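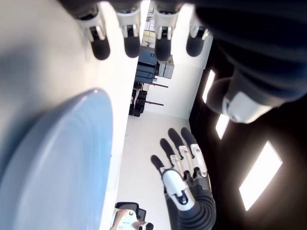
Rigging day at Clumo, quick version. Written for newer members who keep ringing me at 6 am. Gliders only, tug pilots have their own sheet.

## Before you open the trailer

- Park it into wind, handbrake on, both rear legs down. Both!
- Check the windsock, not the forecast. Over 35 km/h on the ground, leave it in the box and have a coffee.
- Phones away while rigging. If you get interupted, go back to the last step you're sure of.

## Fuselage

Ramp down, roll it out slow. Someone on the tail the whole time. Gear down, locked, then give the lever a wiggle. Then the belly cradle comes out and goes **back in the trailer**, not in the long grass where Skirnus strip keeps eating them.

## Wings

Clean the pins, smear of grease, wipe off the extra. Right wing first on the Zein, left first on the Viron. It's painted inside the trailer door if you forget.

1. One person at the root, one at the tip. Root person does the talking.
2. Slide in level. If it jams, stop, back out a hand width, try again. No hammering, no shoving with your shoulder.
3. Trestle under the wing before anybody lets go.
4. Second wing, same again. Tip person lifts and lowers till the holes line up.
5. Main pins in. Safety clips in. Say it out loud.

Trouble with the last bit is nearly always tip height. Tiny movements, like the thickness of a pencil.

## Tailplane

Lower it straight down, feel for the elevator hookup, then do the bolt up. Pull up on the leading edge, firm. Any clunk, take it off and start over.

## Controls

Anything that doesn't hook up by itself gets hooked up by you and checked by somebody else. Then a positive check:

- ailerons, both sides, someone holding the surface while you push the stick
- airbrakes, open against a hand, closed and locked
- elevator, same
- rudder, full travel both ways

Watch the direction too. Stick left, left aileron goes *up*.

## Tape and odds and ends

Tape the wing gaps last, after the checks, so you're not peeling it all off again. Total energy probe in, tape round the base. Tyre pressure is on the placard by the wheel. Batteries in, radio check, then sign the book.

Expect some 89 minutes your first go, less once the crew knows each other. Don't rush it to get a better spot on the grid.

## Derigging

Same thing backwards. Water out first if you carried any, dump valves left open overnight. Tape off while it's still warm or the glue stays on the gelcoat for ever. Pins go in the red tin, tin goes in the cockpit pocket.

Missing a pin or clip? Tell Leen Chamoun before the next flight, she has spares in the clubhouse, bottom drawer. New trailer keys comming in May, old ones still work till then.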